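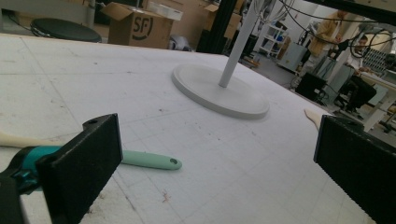 I finally finished Ayantu Jemal's play The Ferry at Korkari this week, all 104 pages of it, and I've been going about in a bit of a daze ever since. It came out in 2000 and I can't think how I missed it for so long! My sister Hailu pressed it on me — she saw it staged at Arnasden years ago, in a hall with hardly any heating, and still talks about the second act. 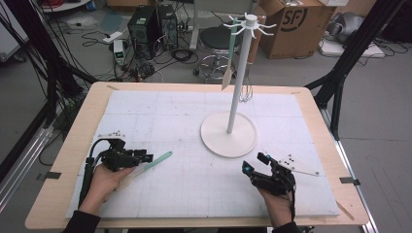
The second act is the one with the two brothers and the letter, and I read it twice before bed on Wednesday. There are only 5 speaking parts, and the mother barely says a word, yet I could hear her all the way through. I'm hoping to find her short stories next, if the library can get them in.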